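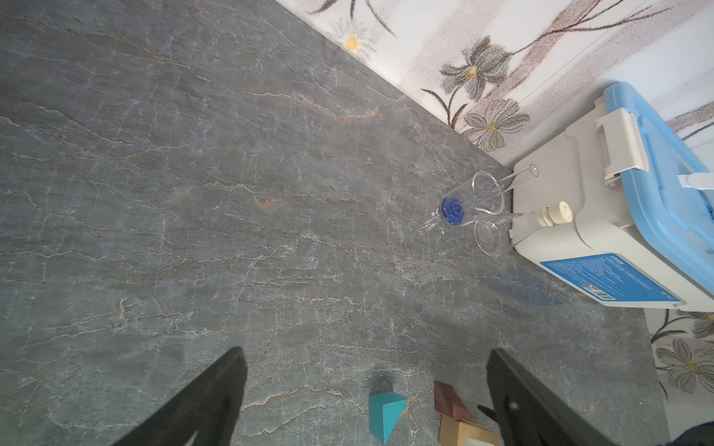

Members at Work: A Gripper Arm on the Kitchen Counter

Published July 2, 2021, by the Risbridge Shared Workshop

The Risbridge Shared Workshop publishes occasional interviews with members whose projects have moved beyond the planning stage. The present interview concerns a small robot arm with a two-finger gripper, assembled partly at the workshop and partly in the member's kitchen. At the member's request, no name is given.

The arm began as a Hakach kit, purchased secondhand for 400 dollars. The member replaced the original gripper in the first month. "The fingers that came with it were short and rounded," the member said. "They could hold a pen and very little else. I wanted something long, with a square tip, that could get down between two objects."

The new fingers are black and were made on the workshop's own equipment. A small camera sits at the wrist and looks out past them. According to the member, its position took longer to settle than the shape of the fingers. "If the camera is too far back, the fingers block the thing you are reaching for. If it is too far forward, you lose sight of the tips. I moved the bracket by 2 millimeters at a time and tried again."

Testing takes place on a gray marble countertop. The member regards the stone as a demanding surface. "It has veins running all over it, white ones and some that are nearly orange. My first program looked for edges, and it found them everywhere. It would report an object in the open part of the counter, and I would be looking at bare stone."

Wooden toy blocks serve as the standard test pieces. They include a teal triangular prism, a reddish-brown rectangular block and a pale one in natural wood. The prism is considered the hardest of the three to lift. "It gets narrow toward the top, so the fingers want to slide up and off. You have to go low, and then you are nearly touching the counter."

Clear glassware is a separate matter. The member described a stemmed glass with a blue foot, laid on its side near a white water container, as the next serious problem. "The camera picks up the foot very well. The bowl is mostly glints. I can find one end of the glass, and I have to guess at the rest."

The control software is based on Trullirer, with additions that the member has written and kept in a single file of 2665 lines. The motor driver is a Bajpai board, the second to be fitted. The member attributes the loss of the first to a reversed connector and now marks every plug with paint. "I would tell any member to do that on the first day. It takes a minute."

Asked about the total cost, the member said that parts had added another 400 dollars to the price of the kit, and that no further purchases were planned before August. The remaining work is in the wrist joint, which has a small amount of play when the arm is fully extended.

The member intends to bring the arm back to the workshop once the joint has been rebuilt, and has asked to reserve the long bench by the window. Members who wish to see the finger design may ask for the drawings at the front desk.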